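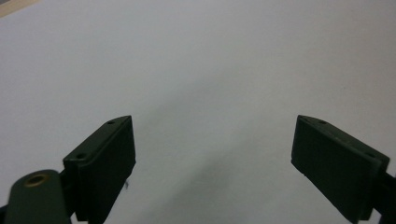

Progress Report to the Penden Fund
Project: Work surfaces for the Jekar community workshop
Period covered: from March to the end of June

1. Purpose of this report

With this report we inform the Fund about the second part of our project. The first report described the choice of the building and the repair of the floor. This one is about the work surfaces: what we bought, how they were installed, how people use them, and what is still open. At the end there is a short overview of the money and the plan for the next period.

We remind the reader that the Jekar workshop is a shared place for sewing, paper work, bookbinding and small repairs. Most of our users come from the streets near the old Penry mill. Many of them work at home on a kitchen table and do not have enough room to lay out a full sheet of paper or a piece of cloth. For this reason the tables were always the center of our application.

2. What was planned

In the application we promised three things for this period. The first was to replace the old tables in the large room with plain, light tops of the same height. The second was to improve the lighting above them. The third was to write simple rules for the care of the surfaces and to explain them to every group.

The first and the third are complete. The second is complete for the large room, but not for the small room, and we explain the reason in section 5.

3. The tabletops

We asked for offers from two suppliers and decided for Zeller. Their offer was not the cheapest, but it included delivery to the upper floor and the cutting of the tops to our measure. Our stairs are narrow and the other supplier wanted to leave everything at the street door.

We chose a white matte finish. There was some discussion about this. The sewing group preferred a gray top, because white shows every mark and every thread. The bookbinding group wanted white, as they often check the edge of a page against the table and a glossy or dark top makes this tiring for the eyes. We borrowed sample pieces from Zeller and left them in the room for two weeks, so that everybody could try them. After this trial most of the sewing group also agreed to white. They noticed that a lost pin is much easier to find on it.

The tops arrived in April. One of them had a damaged corner and was exchanged without cost. The exchange took longer than Zeller had told us, and during this time one table stayed with its old top. The groups arranged themselves around this and no course had to be cancelled.

We joined the tops so that the long table is one continuous surface. The joints were the most difficult part of the installation. In the first attempt there was a small step between two of the tops, which could be felt with the hand and which caught the cloth. The fitter came back, loosened the frames and set them again. Now paper and cloth can be pushed from one end to the other. We check the joints each month, as the floor in this part of the building is old and moves a little with the weather.

4. Use of the tables

The large room is now open in the morning for the courses and from 4 p.m. for free work. From March to the end of June we had 326 visits in free work. We count a visit when a person signs the book at the door, so the same person can appear many times. In the same period of last year the old room was open on fewer days, and we do not think the numbers can be compared directly.

The paper group profits the most from the change. Before, they had to fold large sheets on the floor. The bookbinding course has added a lesson on maps and other large formats, which was not possible with the old tables. The repair evening uses only the end of the long table nearest to the window. They work with oil and glue, and we agreed with them that they always put down a cover first.

There is one wish that several people have repeated. They would like to have lines or a measuring scale printed on the tabletop. We have thought about this and decided against it for the moment. The bookbinders need the surface plain, and a printed line would be rubbed away after some time in the places where it is needed most. Instead we bought long steel rulers and two cutting mats with a grid, which can be put away after use.

5. Lighting

The old lamps in the large room were mounted too close to the middle. The center of the table was bright and the people at the corners worked in their own shadow. The lamps were moved apart and two were added. The light over the table is now much more even, although it still becomes weaker toward the far corners. The electrician has proposed to turn the two outer lamps a little, and he will do this on his next visit without extra cost.

In the small room we could not start. When the ceiling was opened, it was found that the cable there is too old to carry new lamps. The owner of the building accepts that the cable is his responsibility, and he has promised to replace it during the summer. We have his promise in writing – but not a date. Until then the small room is used only in daylight and for storage.

6. Care of the surfaces

The rules are on one page and hang beside the door. They were tested with two groups and made shorter after each test. In the present version they say:

Cut only on a mat.
Put a cover under glue, oil, paint and hot irons.
Wipe the top with a damp cloth at the end. Do not use scouring powder.
Do not stick tape on the white surface overnight.
If there is a mark that does not go away, write it in the book.

The last rule is important for us. In the first weeks some people tried to remove ink with strong cleaner and made a shiny spot which disturbs more than the ink did. Since the rule was added we had only two entries in the book, both for pencil, and both were cleaned with a normal eraser.

7. Money

For the items in this report the Fund granted us 600 for the tops and 200 for rulers, mats and covers. The tops, with cutting and delivery, cost exactly the granted sum, as the offer had a fixed price. From the second amount a small part is left. We ask for permission to keep it for new cutting mats, which wear out faster than we expected. The lamps were paid from our own means and are not part of this account. The receipts are in the attachment, in the same order as in the application.

8. Difficulties

Besides the damaged corner and the cable, we should mention the storage of the old tables. We had planned to give them away before the new ones came. The school that wanted them changed its plans, and the old tops stood in the corridor until May. This was not comfortable and made the way to the washroom narrow. They have now gone to a garden association on the Penry side, which collected them with its own car. For a next project we would arrange the removal first and the delivery after.

9. Plan for the next period

In the next months we want to finish the following work:

Lighting in the small room, as soon as the cable is replaced.
Rounded edge strips for the long table. The edge is still sharp for people who rest their arms on it for a long time.
Two lower tables for children and for persons who work sitting in a wheelchair. Zeller has sent us a first drawing, and we have asked for a change in the position of the legs.
A short survey in all groups about the height of the tables.

The survey will be on paper and we will send the results with the next report. If the Fund wishes to add a question of its own, please write to us before the end of August. A visit to the workshop is possible in any week, best in the afternoon, when the free work has begun and the long table is in use.

Jekar Workshop, project office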